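**Teleop vs. hand guiding for mug pickup, what are you all using?**

**saltmarsh_leo** · 18/05/2026

Okay, so I've been recording demos for almost 200 hours now and I need opinions. The task is dumb on paper: mug on its side, grab it, stand it up, let go. I've been driving the arm with a leader arm (the Vandine kit) and my demos are wobbly. I hesitate right before I close, every single time, and the policy has learned to hesitate too. It just hovers there!

Would grabbing the arm and moving it by hand be any better?

**torque_and_tea**

Hand guiding, no contest. You feel the weight, you feel the table. I did a whole drawer task that way and my episodes got a lot shorter.

**birchbark**

Disagree, sorry. Your hands end up in every camera view and then you're training on pictures with a person's forearm in them. Fine for replaying a path, lousy for anything that learns from images. Stick with the leader arm and practice more. My first 204 episodes went in the trash and I don't miss them.

**torque_and_tea**

> hands end up in every camera view

Only if you're careless about where you stand. Wrist view is mostly fine. I hold it behind the elbow.

**birchbark**

Try holding it behind the elbow while you rotate the wrist 90 degrees and get back to me lol

**milletero_fan**

What does your wrist view look like, leo? If you can't tell where the fingers are relative to the handle, no wonder you stall.

**saltmarsh_leo**

Fair question. Mug's lying with the rim facing away from the fingers and the handle pointing down toward the lower left, and I never know whether to go for the handle or the body.

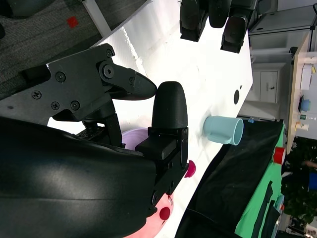 ### Replies, page 2

**milletero_fan**

Body. Pick one and do it the same way for the whole first batch, then mix in handle grabs later. I bet half your hesitation is you deciding mid-reach.

**birchbark**

Yep, what they said. Also, open the fingers before you start moving in. With the tips that close together you have to stop and open up anyway, and there's your pause.

**torque_and_tea**

Still think you should try one session by hand (just one!) before you write it off.

**saltmarsh_leo**

Body grabs, open early, got it. I'll do a batch on the leader arm first and then a small one by hand, and post both.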